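**Informe de avance — proyecto Taltetti**
Para: Marion Drummond
26 de mayo de 2021

Cerramos el segundo borrador de la guía de buenas prácticas para clasificar envases con brazo robótico. Se revisaron 671 registros de ensayo; 149 no cumplían el protocolo y quedan fuera del cómputo.

Cambios respecto al primer borrador:

- Cada recipiente de destino lleva una marca geométrica en la cara frontal, bajo el asa.
- Entre los productos de prueba debe haber envases rígidos y bolsas flexibles.
- El operador no entra en la zona de trabajo con el brazo habilitado.

Kavanagh pidió relajar el último punto. No lo recomendamos — la norma interna de Sodar tampoco lo permite.

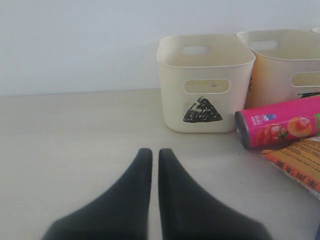 Cajas marcadas y envases sobre la mesa de ensayo.

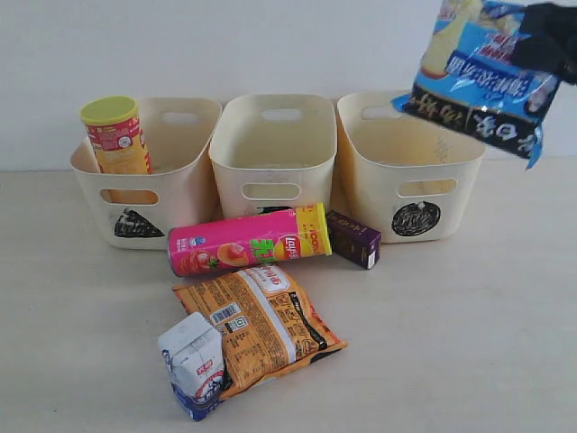 Queda pendiente el anexo sobre paradas de emergencia, que necesita 20 horas más de redacción. La siguiente serie será de 400 ensayos y la entregaremos en octubre, con el presupuesto ya aprobado.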